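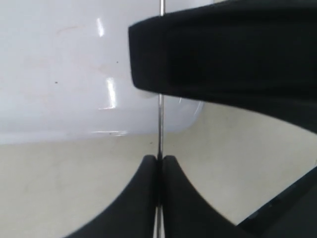 Close-up from the wrist of the handling cell at Lurley: two curved black fingers on either side of a slim metal rod, with the padded finger above.

Lurley's handling cell gets new finger pads

Saturday, July 8, 2023

The handling cell at our Lurley shop is back on the schedule, and we're really happy with how the work went! The cell came off line on Friday for its first full service since May, and the pads on the gripper were at the top of the list. They do the gripping all day long, so they take most of the wear.

The new pads came from Fovutia and went on in 17 minutes, a shop record (the old set took most of a morning). After that came the slower part: setting the gap between the curved fingers, checking the wrist camera's view, and running 200 slow practice grips with the guard door closed. We had 3 misses early on, all fixed by moving one finger a hair to the left.

One tip for the crew at Manalastas, who run the same setup: wipe the pads with a dry cloth before you set the gap, and tighten the bracket screws last. It makes the whole job so much easier.

The next check is in 7 weeks. Spare pads are in the drawer under the Skutine control panel.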